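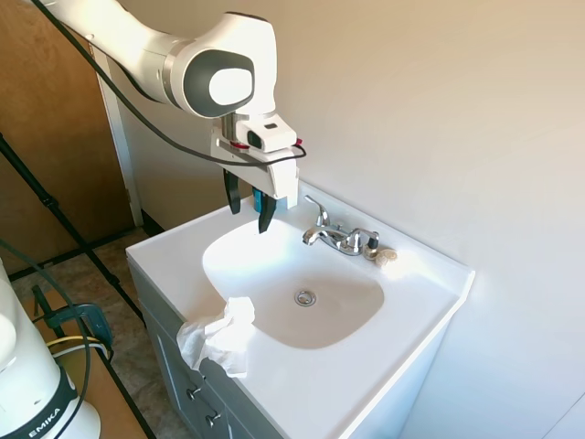
Long-haul drivers will forgive a truck stop almost anything except the shower. They will drink coffee that has been on the burner since the previous administration, and they will park between a cattle trailer and a reefer that cycles all night, but let the drain back up once and the news reaches the next state before the plumber does. The standard they keep coming back to is a bathroom at home. Most of the drivers I spoke to for this story wanted a white sink vanity like the one in the photo, with a bit of countertop next to the basin where a razor can sit without falling in. What they usually get is a steel bowl bolted to the wall and a hook, and the hook is loose.

I rode from Vilgate to Mansilla with Gumaro Xolalpa, who hauls packaged food and rates showers the way other men rate steaks. He keeps his scores in a spiral notebook in the door pocket. The scale goes up to ten, though he has never given a ten and gets a little stern when you ask what one would take.

"Water pressure is four points," he told me, somewhere in the dark past the Irnon exit. "Floor is three. The rest is character."

The floor, I learned, is a serious matter. Drivers shower in sandals, all of them, including the ones who will wrestle a frozen landing gear in a T-shirt. There's also the matter of where to put your clothes, which in a badly planned room means on the toilet tank, and in a very badly planned room means on your head.

Showers are money, or rather they're a substitute for money. Buy enough diesel and the stop gives you a shower credit. The credits pile up on a card, and then they expire, generally the day before you need one. Veteran drivers give them away at the counter to whoever looks worst. I was handed one in Jundale without having said a word to anybody, and I have decided to take it as kindness.

128 shares
41 comments

The Jundale stop is run by Renata Olivares, who took it over from an uncle and found that the showers were the only part of the business anyone wanted to talk to her about. She had planned to spend her first big check on a new sign. The sign was going to be visible from the overpass. She had drawings.

"I put a suggestion box by the register," she said. "I got 200 slips and I don't think one of them said sign."

So she spent the sign money on water heaters, and then on tile, and then on exhaust fans, because the old ones moved the steam from one end of the room to the other and back. Two of the shower rooms were closed while the work went on, and she heard about that too. The drawings of the sign are still taped up in her office. She still likes them.
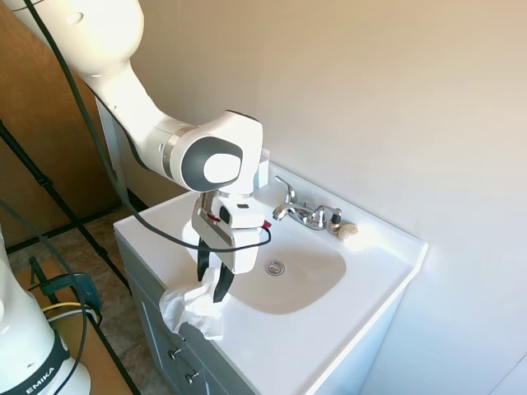

Cleaning is where most places come apart. A shower room turns over fast on a busy night, and the person turning it over has a mop, a radio and a line of tired people standing in the hall holding towels. Mirta Alarcón has the overnight shift at Jundale and can tell, from the sound of the door, what sort of room she is about to walk into. A slow close is fine. A slam means hair.

She does the mirror last. New hires do it first, on account of it being the easy part, and then the steam off the floor fogs it and they get to do it again. She lets them find this out.

"They tell me sorry about the mess," she said. "Then I know it's bad. The ones who leave it nice don't say anything."

Not everyone is moved by any of this. Ryan Horrocks dispatches for a regional carrier out of Mansilla and sees showers as a hole in the schedule. A driver stops for 25 minutes, he said, and comes back on the line an hour later sounding like he's been on vacation. I asked if that wasn't a good thing. He said it was a good thing for the driver. He drove for years himself before he moved to a desk, and when I pushed him he admitted he could still name the best shower he ever had on the road, the town it was in, and the brand of candy bar he ate afterward.

Aldana Salinas, who runs a two-truck outfit with her sister, takes the opposite view and plans her routes around bathrooms. She'll go out of her way for a door that locks properly and a light she doesn't have to wave at. Her complaint is the motion sensor, which was apparently designed by someone who has never stood still under hot water with shampoo in both eyes. She has developed a kind of backstroke.

Gumaro got to Jundale a little after four in the morning, took his sandals out of a grocery bag and disappeared down the hall. I sat in a booth and read the back of the menu. When he came out he had the notebook with him, damp at one corner, and he wrote for longer than I thought a number would need.

It was an eight and a half. He took off half a point for the hook.

Posted 12 December 2020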